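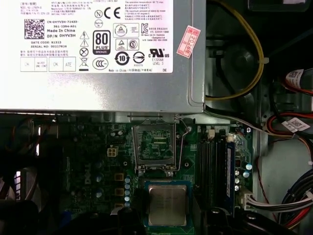 Socket open, lever up, chip in its blue carrier below.

Seating a processor with the Godska kit
Posted Friday, February 16, 2018 by Eustaquio Orozco

The Godska bench kit from Malladport promises to fit a processor in 32 seconds. Mine takes 200, and I have stopped apologising to it. The manual covers this job in one paragraph, most of it about warranty.

1. Unplug the computer, lay it on its side and take the cooler off. The kit won't do this for you, whatever the brochure hints.

2. Release the lever and raise the load plate by hand. Check the socket for bent pins while you're there. If you find one, go no further.

3. Leave the chip in its plastic carrier until the arm is lined up. Bare chips and enthusiastic fingers do not mix.

4. In Gustura, the control program, choose Pick and set grip force to 25. The default suits something sturdier, possibly a brick.

5. Look at the wrist view before each move. The power supply hangs close above the socket in a case like this one, so set the approach height low and come in from the open side.

6. Place, let go, back off. Close the plate and lever yourself.

Error 1376 means the arm has lost its zero. Ocampo, the add-on that cures it, has been "coming soon" since September. Meanwhile, restart everything and begin again at step 4.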